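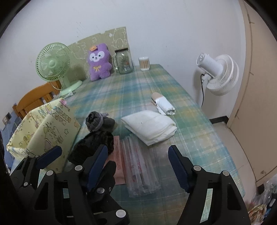 Posted by Ward Postma, Aug 23, 2025
3 replies | 20 views

Re: Tirkgate reunion - is Soltani in or out?

> Has anyone seen the Madow interview? She says the cast found
> out about the new series by group text, and then won't say
> a word about Soltani. I reckon he's been dropped.

I read it twice over breakfast and I don't think he's gone at all! She says "all six of us" near the end, and you only get to six if you count him (unless Tivetti is back, and after the April row over the wedding episode I can't see it).

My sister was in the audience for the reunion taping - 600 seats and she got one, jammy thing - and she swears Soltani and Madow were chatting away between takes. She had to sign something so that's all I can get out of her.

I do miss Tivetti though. Those first two series were nothing without her and that awful boat.

Does anybody still have the old Tirkgate Christmas special? My recording stops just before the speech.

Ward

Share (2) | Reply to list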